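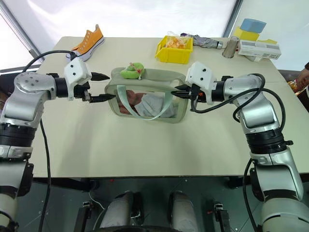
Tistilton Robotics Forum > Teaching by demonstration > Two-arm tasks

Topic: Pouch handover with two arms, leader arms or hand guiding?

menaka_s
Posted 26 August 2022

We're at 252 demos of the pouch task and I'd like some opinions before we record more. Setup is two arms facing each other across a beige table, two-finger grippers with pointed black fingers. The object is a clear plastic pouch with a sage-green fabric border, a strap across the front and a small plush charm on the top edge. Left gripper takes the left side, right gripper takes the right side, both lift a little, then the left one lets go and the right one sets the pouch down in the yellow bin.

All of it has been done by remote control with a pair of leader arms. The operator stands behind the arms and looks at the real table, no headset. The first pinch is fine. The trouble is the moment when both grippers have it. Operators pull the two sides apart without knowing, and the policy has learned to do the same. On about a third of rollouts the fabric slides out of the left fingers before the right has a proper hold.

Has anyone had better luck moving the arms by hand for this part?

tolerance_stack
Reply 1

Yes, for one arm. With two arms you need a hand on each wrist, so who closes the grippers? We tried foot pedals and people kept pressing the wrong one. We ended up with two people, one per arm, and then the timing was all over the place.

What's your force feedback on the leaders?

menaka_s
Reply 2

None. The leaders are just encoders and springs.

tolerance_stack
Reply 3

Then that's your problem. The operator can't feel tension in a soft item, and you can't see it well either until the fabric starts to bow.

zfeng
Reply 4

I don't agree that it needs feedback. We did 500 demos of a similar thing with zippered bags at Rirnthorpe on leaders with no feedback at all. What fixed it was a rule for operators: after the second gripper closes, bring both hands in by a finger's width before lifting. You get a bit of slack in the bag and it shows up in every episode, so the policy picks it up. It looked fussy on the recordings but rollouts got a lot better.

Also, what's on the back of the table? I can see a sneaker, an umbrella and a box, among other things. Do those move between episodes?

menaka_s
Reply 5

They get shuffled along the far edge every ten episodes. Sometimes the bin trades places with the umbrella or the canister. The middle stays clear for the arms. The idea was that the policy shouldn't learn "bin is always at top center".

The slack rule is easy to try. I'll write it on the operator sheet.

hkamel
Reply 6

Ten episodes between shuffles is too long if your operators go fast. We change after every one, it takes a few seconds.

On the original question – hand guiding gave us worse data for anything with a camera in it. The person's arms are in view the whole time, and at run time they aren't. You can replay the recorded motion with nobody touching the arms and film that, but a soft pouch won't hang the same way on the replay, so a good part of the replays fail and you throw them out.

tolerance_stack
Reply 7

Replays fail less than people say if you place the object with a jig. We kept most of ours.

hkamel
Reply 8

With a rigid object, sure. A jig doesn't tell the strap where to hang.

tolerance_stack
Reply 9

Fair point on the strap. I'd still take hand guiding for the grasp poses, even if you record the full task with leaders. Our new operators learned where the fingers should go much faster after moving the real arm for half an hour.

mfilali
Reply 10

Seconding that. Day one for a new operator here is hand guiding only, nothing saved.

Two things to check that have nothing to do with the method. One, grip on the fabric border and never on the clear panel. Plastic slides. Two, see where the charm ends up. If some operators pinch high, close to it, and others pinch low, you have two ways of doing the task in one dataset. Sort the 252 by pinch height and see if you get two groups.

menaka_s
Reply 11

Sorted them by gripper height at first close. Two groups, very clear, and they split by operator. The high pinchers are also the ones who pull. I'm dropping that group from training for now and asking everyone to pinch at mid height.

zfeng
Reply 12

I'd keep them in a separate folder. You may want them later for a grasp detector.

menaka_s
Reply 13

Kept, not deleted. Next batch is 90 demos with the slack rule, mid-height pinch, shuffle after every episode. Still on leaders. I'll put the rollout numbers here when they're in, probably not before November because the arms are booked for another task after this.

hkamel
Reply 14

Please post the failures too, including which side let go.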